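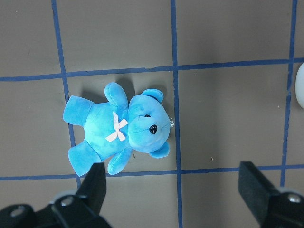 A reader from Pliltotham wrote to us that she never throws a small plush bear away, she only finds it a smaller shelf. I kept her letter, for I do the same.

Search articles Go

My blue bear came from Vernetti, a gift shop with nearly 100 kinds of little toys. In March I decided to put all my soft things in order. I took 2 baskets and made one simple rule: what has a bow or a loop is kept apart, so that it does not catch on the others.

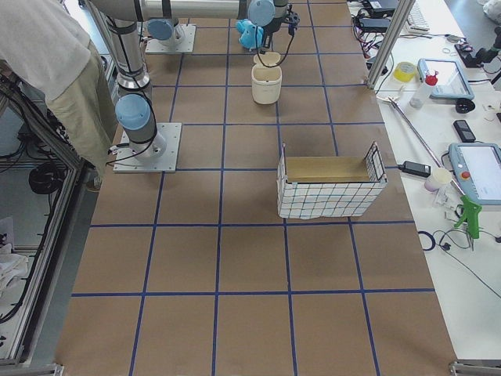 The rule is slow to follow, but the ribbons stay nice. Before storing, I brush the plush with a soft baby brush, always in one direction.
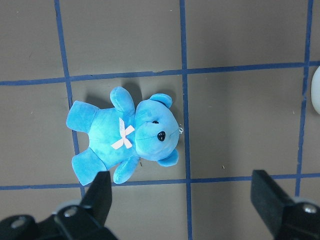

Should the bow be untied first? Leave it tied, and smooth the ends with your fingers.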